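4.3 Regalsystem Girberg: Aufstellen und Ausrichten

Voraussetzung: Die Seitenteile sind gemäss Abschnitt 4.2 vormontiert. Der Untergrund muss eben und tragfähig sein. Auf schwimmend verlegten Böden sind die Lastverteilplatten aus Beutel C zu verwenden.

1. Stellfüsse bis zum Anschlag eindrehen, anschliessend jeden Fuss zwei Umdrehungen herausdrehen.
2. Seitenteile aufrichten und mit der unteren Traverse verbinden. Schrauben nur handfest anziehen.
3. Obere Traverse einhängen. Die Sicherungslasche muss hörbar einrasten.
4. Wasserwaage auf die untere Traverse legen und Stellfüsse nachstellen. Zulässige Abweichung: 2 mm auf die gesamte Breite.
5. Alle Schrauben über Kreuz festziehen.

Hinweis: Zwischen Rückseite und Wand ist ein Abstand von mindestens 30 mm einzuhalten. Bei Aussenwänden in unbeheizten Räumen beträgt der Mindestabstand 80 mm. 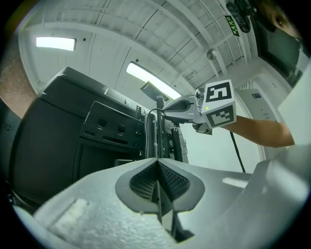 6. Fachböden von unten nach oben einlegen. Die abgekantete Seite zeigt nach vorn.
7. Wandhalter am obersten Lochpaar befestigen. Die mitgelieferten Dübel sind nur für Beton und Vollmauerwerk geeignet.

VORSICHT
Kippgefahr. Das Regal darf erst nach Montage der Wandhalter beladen werden. Schwere Gegenstände gehören auf den untersten Boden.

Die Tragkraft je Fachboden beträgt 100 kg bei gleichmässig verteilter Last. Punktlasten in Bodenmitte sind nicht zulässig. Nach dem ersten Beladen sind die Schraubverbindungen nachzuziehen.

Ersatzteile siehe Abschnitt 7. Technische Redaktion: Veronika Lüthi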